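Let them do the chores

By Kerstin Granström

Every January our club at Atness school has to settle on a project, and every January somebody's father tells me, kindly enough, that we ought to be entering competitions. He has usually seen one on television, with lights and a commentator and robots flinging balls at each other, and I do understand the appeal, I really do! I took a team to one myself years ago and shouted until I had no voice left for the Monday.

But I have come round to thinking that the best thing a group of fourteen-year-olds can do with a robot is ask it to help with the housework. A competition field is flat and clean and the same for everyone. A room that people live in has carpet, and chair legs, and a bin with its liner flopping over the side, and all of it has to be dealt with before anything useful gets done. Rania Bouzid, who was in our very first group and now comes back to help on club nights, says she learnt more from one sitting room than from a whole season of matches, and I believe her.

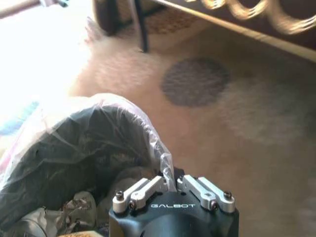
Isn't housework a bit dull for teenagers?

Some evenings are dull, and the pupils will tell you so at length, but they come back the next week because the problem is still there and it annoys them.

I will grant Malachy Foley his point about money (he and I have been having this argument across the staffroom for two years). A competition brings in sponsors. Our last one gave us 3000 kroner and wanted a cup to put in its window, and a tidier floor is a hard thing to display. Parents like a cup too. I should say as well that a few children only come alive when there is somebody to beat, and for them I would gladly keep one small contest in the spring, with the 500 kroner we have left over and a cake at the end of it.

What I would not do is build the year around it. Give them a room, let them argue about where to start, and please, if you are a parent reading this, stop moving the furniture out of the way for them before they arrive.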